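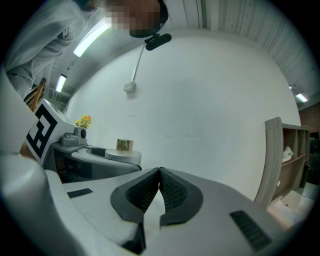

Photo: Miyuki Ichikawa

Stories > Short Fiction > School & Work

Wed 29 January
By Caroline Gachanja

Latest | Fiction | Essays | Poems | Submit

The Thirty-Second Flower

Omolara Lawal had the gripper that week, which meant I had the clipboard, which meant I was in a mood before we even got our coats off.

I should say how it worked in robotics club. You signed up in pairs, and one of you held the tool and did the task with your own two arms, and the other one wrote down how it went. Pick up the little wooden block. Put the block on the round stand. Let go. Good, now do it again — and again, and again, until Mr. Kubo had enough runs to feed to Fomel, who was our robot, and who so far had learned to knock things onto the floor with tremendous confidence.

"You're gripping it like a sandwich," I told her.

"How do you grip a sandwich?"

"Like that!"

She ignored me. Omolara was good at ignoring people, and she was also, annoyingly, good at the block. She'd lean way in with that black gadget on her head and get so quiet you could hear the lights. When I did it I talked the whole time. Mr. Kubo said talking was fine, the robot couldn't hear me, but he said it in the voice of a man who could.

We had until the meet at Shibata in May, and we were up against Unora, who had beaten us the year before with a machine called Jokard that could stack cups. I'd had dreams about Jokard. In one of them it was my dentist.

"Run over," Omolara said. "Write it down."

"What do I write?"

"Write that it was good."

I wrote *fine*. I want to be truthful about the kind of person I was at sixteen.

The flowers were my idea, and I'll take the credit and the blame. They were fake ones, yellow and orange, from my grandmother's hall table (she'd moved on to silk lilies and didn't want them anymore). I'd stuck them up by the stand because I was sick of staring at a white wall for two hours every afternoon. Bohdana Didenko, our captain, came by with her laptop and frowned at them.

"Are those in all the runs?"

"Only since Monday," I said.

"So now it's going to think flowers are part of the job."

"Maybe they are. Maybe it'll be a nicer robot."

Bohdana didn't laugh. She went off to find Mr. Kubo, and I could see the two of them talking by the door, and him taking off his glasses and rubbing his nose. I got a hot, sick feeling. We had 1,394 runs by then. I knew the number because it was written at the top of my sheet, in Omolara's handwriting, with a little box drawn around it. She'd been keeping track the whole year and I'd never once asked her why she cared.

"I'll say it was me," Omolara said. She hadn't even looked up from the block.

"What? No. Why would you do that?"

"Because you'll argue with him and then we'll be here till six."

That was so completely correct that I couldn't think of a thing to say, which doesn't happen to me a lot. I put down the clipboard and went over to the door myself. I told Mr. Kubo the flowers were mine, and I was sorry, and I'd come in Saturday and redo every run since Monday if he wanted. I did not argue. It took everything I had.

He put his glasses back on. "Leave them," he said. "Do 20 with and 20 without. Then move them someplace else and do it again. If it can't find a block next to some flowers, I'd like to know before Shibata does."

Bohdana typed something very hard.

When I got back, Omolara was holding the gripper out to me, handle first.

"It's your week," I said.

"My wrist hurts. And you should do some, or it'll only ever learn me."

So I took it. She showed me how she came down slow, how she waited a second above the block before she closed on it, how she'd loosen her shoulders first. She'd figured all that out on her own and never made a big thing of it. I dropped the first one. I dropped the second one. On the third I shut up — I mean really shut up — and the block came off the table and went across and stayed where I put it.

"Was that good?" I asked.

She had my clipboard by then. She wrote for a while, longer than the line had room for, and turned the sheet over so I couldn't read it.

"Again," she said.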